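Members' visit to the Witar robotics workshop, Plakstead

Eighteen of us went over to Plakstead on Monday for the open afternoon at Witar.

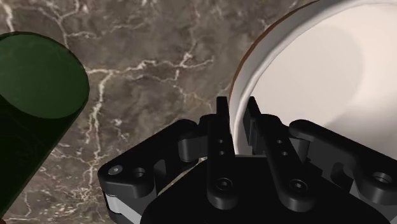
The workshop is on the upper floor of the old Tavares building, and you sign in at the side door. We were met by Teresa Quintela, who runs the simulation side, and split into two groups. One went to see the real arms with Tuấn Vi and the other stayed at the screens, then we swapped over.

My group had the screens first. Witar does much of its early testing in simulation, so a gripper can be tried on a job many times before a real one is put to it. The job being shown was picking up a bowl by its rim. One finger goes outside the wall and one goes inside, and the gripper has to be lined up before it closes. Teresa said a rim grip is a good test because the wall is curved and there is only a narrow band to hold. If the inside finger comes down too far over, it pushes the bowl along the worktop.

She had 2,098 runs saved from the spring and let us look through any we liked. The worktop changes from one set to the next. Ours was dark marble with pale veins, and the bowl was white. Pouran Rezaei asked why they bother with a patterned surface when plain grey would be quicker to draw. The answer was that kitchens have patterned surfaces, and a system that has only seen plain grey can be put off by a vein in the stone.

After the swap we had half an hour with the real arms. Tuấn showed us how the fingers are taken off and changed, and two of our members had a go with the hand controller. It is slower than you would expect. Ermelinda Fonseca got a plastic beaker into a tray on her third try and was given a round of applause. The noise from the compressor made it hard to hear at the back, so anyone going next time should stand near the front.

Tea was at 4 pm in the room downstairs. Several people asked about cost and were told that prices depend on the job, which did not get us very far. There is a printed sheet on the Flonditz trials, and I have seven spare copies if you would like one.

Witar will take another group in January. Places are limited to 10 this time. Please give your name to Maximiliano Cordero at the next meeting, and tell him if you need a lift or cannot manage stairs. Flat shoes are required on the workshop floor and bags have to be left at the desk.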